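### 3.2 Sorting and hanging in the household rooms

The second part of our study concerns what people do with textiles between the dryer and the place where they are kept. We worked in the Gollau apartments and asked each household to treat the laundry in its usual way, without preparing the room for us. Figure 2 gives two views from one of these visits.

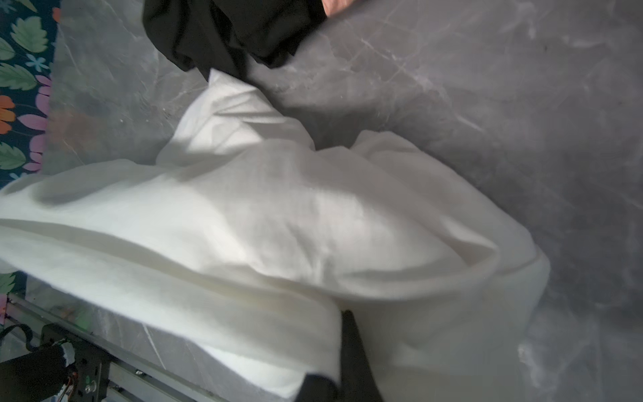
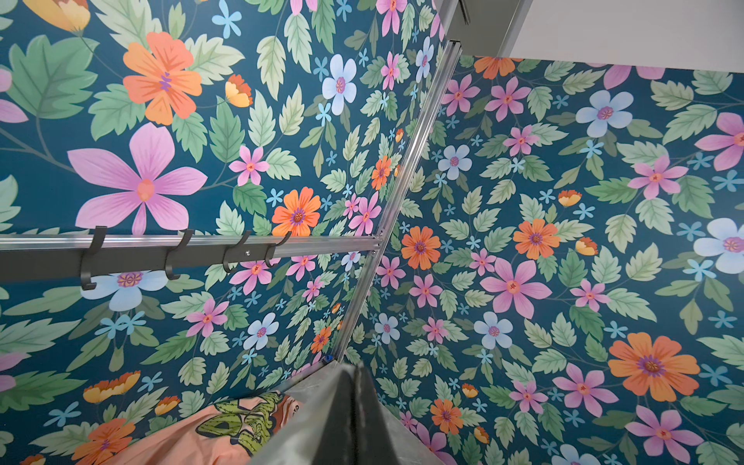
**Figure 2.** Folding surface with white and black textiles (first view) and wallpapered corner with hooks (second view), Gollau apartments.

The distance between the folding surface and the place of storage was the factor which interested us most. In the earlier Plostside survey, it was assumed that people first finish all folding and then put everything away in one walk. Our notes do not support this assumption. Most participants interrupted the folding several times, and the interruptions came mainly at items which are difficult to fold flat. Thick, soft pieces like the white one in Figure 2, which lies bunched in rounded folds on the gray marble-patterned top, need much free surface, and smaller garments are then pushed to the side or left lying against them. Several participants told us that they prefer to hang such pieces when a hook is near, even if they have a shelf for them. We call this behavior *early hanging*.

To compare the households, we coded 400 handling episodes from 56 visits. An episode begins when the hand first touches an item and ends when the item is left alone for at least 12 seconds. We selected this limit after a small test in March, where shorter limits divided one folding action into many parts. Of the 400 episodes, 200 included more than one item at the same time – for example, a shirt which was lifted together with the towel under it. These mixed episodes were kept in the data, but they are reported separately in Section 4.

The type of storage had a clear influence. In households with hooks close to the folding surface, early hanging was common and the stacks of folded laundry remained low. In households with only closed cabinets, the participants made higher stacks and corrected them more often. We did not find a similar influence for the material of the folding surface, although the Farkas scale, which we used for the ratings of comfort, has a separate question on this point. Smooth surfaces were rated as pleasant, but some participants said that light fabric slides on them when the edges are pulled straight.

One limitation should be mentioned. The rooms in Gollau are small, and hooks are often mounted in corners which cannot be used for furniture. In the larger Plumham houses, the same families of items may be handled in another order – we return to this question in Section 5.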